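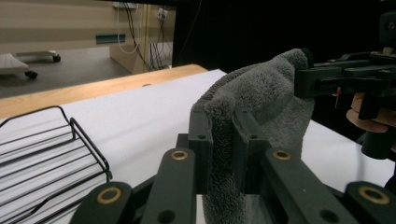

Grey terry towelling, bunched.

Curnerside Lost Property Register: README

What you get

Transcribed entries from the lost property books at Curnerside Leisure Centre: pool, squash courts, the upstairs room where the Monday tap class happens. There are 2,000 rows, one per item handed in. The books themselves are spiral-bound, smell of chlorine and live in a cupboard behind reception. You don't get those.

The register was typed up by Tharindu Navaratnam and Annelies Peeters, mostly in the evenings, with occasional disagreement about whether a thong is footwear. (It is. See Conventions.)

Files

register.csv is the main table.
colours.csv maps 213 different ways of writing down a colour to a shorter and more boring list.
handwriting.txt has our notes on who we think wrote what. Names have been swapped for letters. Writer F knows what they did.
CHANGES is kept up to date when we remember.

Columns

item: the description exactly as written, spelling and all. "Googles, one pair" appears often enough that we stopped flinching.
item_tidy: our normalised version. Goggles.
colour_raw and colour_tidy: see above.
found_at: location as written. "Usual spot" has been left as is. We asked at reception and were given three different spots.
shelf: which shelf it went on. Blank means the floor.
fate: collected, donated, binned, or unknown. Unknown is by far the largest category and is not a typing error.

Conventions

Thongs, jandals and flip-flops are all item_tidy = thongs. Complaints about this may be lodged in the usual spot.

A pair is one row. Half a pair is also one row, with "single" in the notes. Socks that were logged one at a time on different days have not been reunited, however obvious the match looked, as we are transcribers and not a dating service.

Towels are split by size where the writer gave one, otherwise they are all just towel. Grey proved the hardest colour in the whole register. It turns up as grey, gray, greyish, charcoal, "dark", "was white" and, from Writer F, "towel coloured". Only the first four are mapped. The rest keep their raw value and a flag, so you can make your own bad decision.

Where an entry was crossed out and rewritten, we kept the rewrite. Where it was crossed out and replaced with a drawing, we described the drawing.

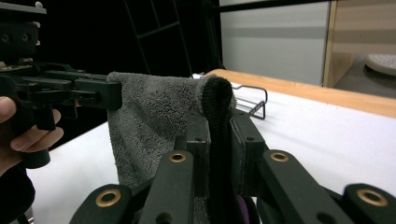

Kacper Szulc wrote in on the tracker to say that mapping charcoal to grey was a mistake, that he had been filtering on colour_tidy for weeks wondering where all the dark towels had gone, and could we please put it back or at least own up to it in the README. Consider it owned up to. The raw column still has charcoal in it, Kacper, and the tidy one will follow in the next release.

Known problems

Book 4 got wet. Seventeen of its rows have an item and nothing else, and the item is usually "tow" or "bot". We resisted guessing.

The summer months are overcounted compared with winter, partly from the school holidays and partly from one enthusiastic casual who logged every hair tie individually. Someone modelling seasonal demand for hair ties should proceed with care.

Nothing in fate can be used to estimate how honest people are. Somebody will try anyway.

Any phone numbers, surnames and locker codes have been removed. So has one poem.

Loading it

The CSV is UTF-8 with commas. Some item descriptions contain commas, and they're quoted. Some contain quotation marks, and they're doubled. If your spreadsheet turns "1 sock" into a date, we'd be interested to hear how.

Use and credit

Do what you like with it, commercial use included, though we'd love to see the business plan. Credit it as the Curnerside Lost Property Register. Corrections go on the tracker, with the row number please. "The one with the bathers" will be closed without comment.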